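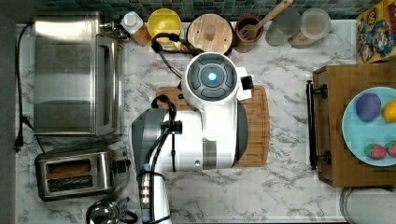 Rania Azar reckons the toast was the least interesting part of the morning, and that anyone who went to the Femstead open day to see breakfast made had missed the point. She wrote that under my short post last week, and I've been arguing with her in my head ever since (usually while making breakfast, as it happens).

I went for the toast! I'll own up to that. I'd read the flyer, I'd driven up from the coast in June drizzle, and I wanted to see a robot cope with a kitchen like mine, with the toaster oven hogging one end of the bench and a cereal box shoved in the corner. Give me that over a shiny factory floor any day. I've done the factory tour at Kolden, and after the first 300 cartons I was thinking about lunch.

What I hadn't reckoned on was how much of the visit would be waiting. We stood behind a rope for almost 4 minutes while Nizar Chamoun and a colleague talked quietly over a laptop, and then the arm moved a bit, and then they talked again. A kid near me asked if it was broken. Nizar said no, it was being careful, and went back to his screen.

Rania's view is that the waiting is the real demonstration, and you learn more from watching people fix things than from a polished routine. Fair enough, I half agree. But if you invite the public in, I think you owe them a bit of commentary. Six of us were still there at the end, and I'd bet most of the others left thinking robots are slow and dull, when a few plain words over a microphone would have had them hooked.

The other thing I'd push for is a harder kitchen. The bench at Femstead was full of stuff, good, but it was tidy stuff. Where were the crumbs, the unopened mail, the sticky jar of honey? My mother's place in Ballarat would finish that machine off before the kettle boiled – and hers is the sort of house these things are supposed to end up in.

I'd still go again. Rania says she'll come too, provided I stand at the back and keep quiet.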